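# Irncombe estrena un ciclo de estudio en español sobre la ética de la palabra

*12 de enero de 2021*

¡Buenas noticias para quienes llevaban tiempo pidiendo más estudio en español! La comunidad judía de Irncombe abre la inscripción a un ciclo dedicado por entero a las leyes del habla: lashón hará (la maledicencia), rejilut (el chisme que enfrenta a las personas), onaat devarim (herir con palabras) y la obligación, tan delicada, de reprender al prójimo sin avergonzarlo. Son 23 encuentros por videoconferencia, gratuitos y abiertos a cualquiera, con o sin formación previa, y empiezan en febrero, con la llegada del mes de Adar.

El material procede de Plerko, la biblioteca digital que la Casa de Estudio Leclerc viene ampliando desde hace años y que acaba de incorporar un fondo espléndido: 3.327 fuentes sobre la palabra, desde los versículos de la Torá y los Proverbios hasta responsa de los últimos siglos. Cada fuente aparece en su lengua original, con traducción al español y una nota breve que indica dónde se discute, quién la cita después y con qué otras conviene leerla. Para el que estudia solo en casa, esa nota vale oro. 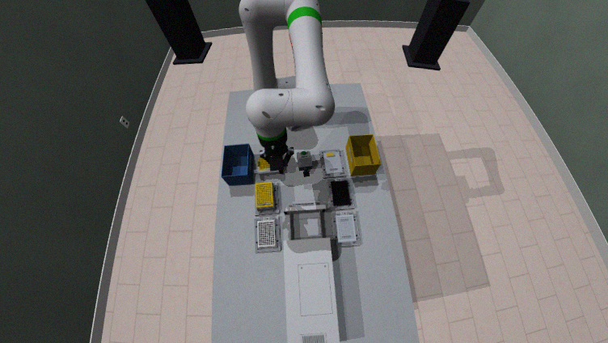

## Qué se va a estudiar

El punto de partida es el versículo de Levítico 19:16, «No andarás chismeando entre tu pueblo», y lo que los sabios construyeron sobre él. De ahí se pasa al tratado de Arajín, donde el Talmud enseña que la mala lengua mata a tres: a quien habla, a quien escucha y a aquel de quien se habla. Es un pasaje muy citado y poco leído en su contexto, y el ciclo le reserva dos encuentros completos, con tiempo para detenerse en una pregunta que siempre levanta polémica -- ¿por qué carga también con la culpa el que solo escucha?

Después viene Bava Metzía 58b, con la prohibición de dañar con palabras. La Mishná pone ejemplos de una sencillez que desarma: no preguntar el precio de algo cuando no se tiene intención de comprarlo, no recordarle a quien ha cambiado de vida lo que hacía antes. La Guemará añade que el agravio verbal es en cierto modo más grave que el monetario, ya que el dinero puede devolverse. Quien haya trabajado detrás de un mostrador, o haya tenido un pasado que prefiere no ver comentado en la mesa, entenderá enseguida que esto se escribió para la vida diaria.

La parte central se ocupa de los casos en que callar sería una falta. El mismo versículo que prohíbe el chisme continúa con «no permanecerás indiferente ante la sangre de tu prójimo», y los codificadores leyeron las dos mitades juntas. ¿Qué se le dice a una familia que pide referencias antes de una boda? ¿Y a quien va a asociarse con alguien que ya dejó deudas en otra parte? Las fuentes exigen conocer los hechos de primera mano, no exagerar, buscar de verdad un provecho y comprobar que no hay otro camino. Los participantes recibirán antes de cada sesión una hoja con dos o tres situaciones para discutir en parejas, al modo de la javrutá.

El último bloque entra de lleno en el presente: mensajes reenviados, capturas de pantalla, grupos familiares, reseñas de negocios. ¿Cuenta como «ya sabido» lo que circula en un chat de 100 personas? Los textos clásicos tratan lo que se dice en presencia de tres, una discusión finísima que muchos han tomado por permiso general y que la mayoría de los comentaristas restringe bastante. Será, con seguridad, una de las sesiones más animadas del calendario, y qué ganas de que llegue.

## Cómo serán los encuentros

Cada sesión dura una hora y cuarto. Los primeros veinte minutos son de lectura guiada, siguen el estudio por parejas en salas separadas y una puesta en común. No hace falta leer hebreo ni arameo: todo el material se entrega traducido, y los términos que se repiten van en un glosario que puede descargarse desde el primer día. Quienes sí leen el original tendrán una versión sin vocales y otra vocalizada, a elegir.

Los participantes de Plarell, que el año pasado estudiaron por su cuenta una selección más corta, se suman ahora al grupo de Irncombe. Aquella experiencia dejó una costumbre preciosa que se mantiene en el nuevo ciclo: al final de cada encuentro se acuerda una práctica pequeña para la semana. Una hora fija al día sin hablar de terceros, por ejemplo, o releer un mensaje antes de enviarlo preguntándose si se diría igual con la persona delante. Al comienzo de la sesión siguiente se comenta cómo ha ido, siempre sin dar nombres -- faltaría más, tratándose del tema que se trata.

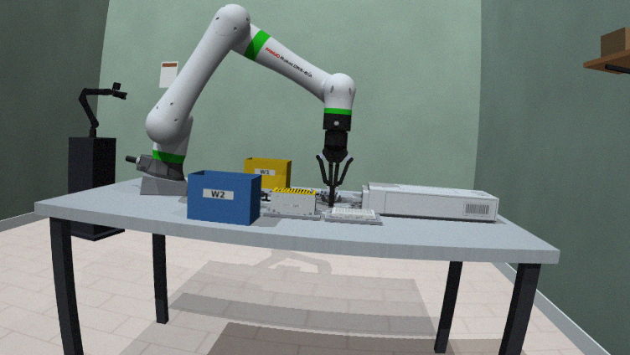
Las sesiones se grabarán solo en la parte de lectura. El estudio en parejas y la puesta en común quedan fuera de la grabación para que se pueda hablar con libertad de asuntos propios, y las normas del grupo, que se envían con la confirmación de plaza, piden discreción sobre lo que allí se comparta. Es una decisión muy coherente con la materia: el Talmud, en el tratado de Yomá, entiende que lo que alguien nos cuenta no puede repetirse hasta que nos dé permiso expreso.

También habrá cuadernillo para familias. Trae relatos cortos, entre ellos el de Miriam y las palabras que dijo sobre Moisés, preguntas para la mesa de Shabat y una página con expresiones en judeoespañol sobre la lengua y sus peligros, que es una delicia. Está pensado para leerse con niños a partir de siete u ocho años, aunque los adultos que lo han probado en Plarell cuentan que se lo pasaron igual de bien. Puede imprimirse antes de Shabat y no requiere pantalla alguna.

## Inscripción y acceso al fondo

La inscripción se hace a través de la página de Plerko, en el apartado «Ciclos». Basta con un correo electrónico y con indicar si se prefiere el turno de tarde o el de noche; los dos siguen el mismo programa, de modo que se puede cambiar de uno a otro en una semana complicada. Quien se incorpore con el ciclo ya empezado recibirá las hojas anteriores y el enlace a las lecturas grabadas.

El fondo sobre la palabra puede consultarse ya, sin registro. El buscador permite filtrar por libro, por época y por tema, y hay una ruta de lectura para principiantes que arranca con «La muerte y la vida están en poder de la lengua», de Proverbios 18:21. Casi 100 de las fuentes tienen además audio en hebreo, leído despacio, muy útil para quien está soltándose con el idioma.

La Casa de Estudio Leclerc agradece que se le comuniquen erratas o traducciones mejorables mediante el formulario que figura al pie de cada ficha. Las correcciones aceptadas se publican con la fecha del cambio, y las hojas del ciclo se actualizarán con ellas antes de cada sesión.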